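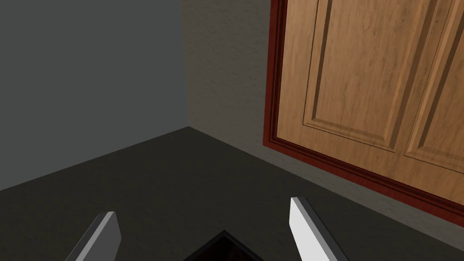 **Gripper drops the tray in simulation after 17 steps**

Posted by fikby_user, Tuesday, January 12, 2021

I'm running the Gamwood kitchen set in Veloso. The arm should lift a dark tray off the worktop. The fingers close, the force reading goes to 87, then the tray shoots off sideways and the run stops with "contact limit exceeded". It fails in the same place every time. I've tried three different grip heights. I don't want to move this to the real arm until I know why it does it. Any ideas?

**Přemysl Machala**

Your fingers are probably being driven into the tray. If the closing target is narrower than the tray wall, the solver pushes back hard and throws it. Set the target to the wall thickness and put a force limit on the gripper. Then halve the time step and run it again. Check the tray's mass as well. One of mine had come in as 1,052 kg because the file was in grams.

You're right to keep it off the real arm. Test the stop button before you do move over.

**zindden_k**

Same error here in June. Reinstalled and it went away, no idea why.

**fikby_user**

It was the closing target. The mass was fine. With the force limit on, the tray stays put, though it still slips a bit when the wrist turns.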